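Call for participants: simulation and gripper work for the Plarkano arm, Wivent workshop

We are a small group which builds a robot arm in a shared workshop. The arm is called Plarkano. It should pick soft fruit and put it down again with no damage. We look for 2 people who like to join us from April until the end of the summer. It is unpaid work, but you can use the machines in the workshop and we pay the materials and your travel inside the town.

The project began at a kitchen table, with a printed shoulder joint and a power supply from an old computer. Since last year we rent a corner on the first floor at Wivent, next to the bicycle repair. The arm stands there on a steel plate. It moves well in five joints and not so well in the sixth, where the belt slips when it gets warm. The control board comes from Zurnach and the motor drivers are our own design, third version.

Before we let the real arm touch a real fruit, we practise in simulation. At the moment the task is a strawberry in a bowl. A bowl is more difficult than a flat table, because the fingers must come down inside the rim and still open wide enough. Our own model of the gripper is simple: two grey blocks, without the rubber pads that the real one has. We have stored 1026 attempts so far and we would like to have many more, with other fruit and other bowls.

The view from the simulator, with the strawberry between the two fingertips, is the kind of picture you will look at a lot if you choose the first place.

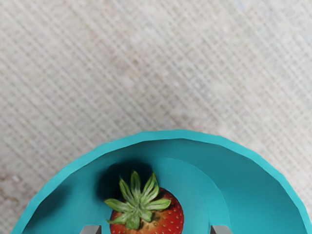 The two places

Place one – simulation. You make new objects and new starting positions, you run the attempts and you sort them. The rim of our bowl is still made from short straight pieces, so one of the first jobs can be a better bowl. Also the tablecloth texture needs some care, it has blotches in it. You should know a little Python. Experience with 3D modelling is welcome but we can show you the basic things.

Place two – gripper. You build the next pair of fingers for the real arm. We want to try softer pads and a force sensor in each finger. You should be able to solder and to read a simple drawing. If you have used a 3D printer before, good. If you have not, there are two in the workshop and one of them usually works.

What we ask from you

One evening every week, from 19.00 to about 22.00, and sometimes a longer afternoon when we test. Please come also to the short talk at the start of the evening, where everybody tells what is broken. Write down what you change in the project book. You must be 18 or older because of the insurance of the building.

You do not need a diploma. Our group has a retired electrician, two students and a person who works in a bakery. We speak English together, for most of us it is the second or third language, so please do not worry about mistakes.

What you get

A key card for the workshop, a shelf with your name and a half price membership after the project. Your name will stand in the documentation, if you want this. All drawings and code are free to use for everybody, also your part.

The workshop is at Van der Linden yard, number 94, entrance from the canal side. There is a lift, but for the lift you must ask us the code before you come.

How to apply

Send us a short message through the form on the Wivent page and write "Plarkano" in the subject. Tell us which place you prefer and one thing you have made or repaired, it may be small. A photo of it is nice. You can also bring it with you on a project evening and show it. We answer every message before the end of March.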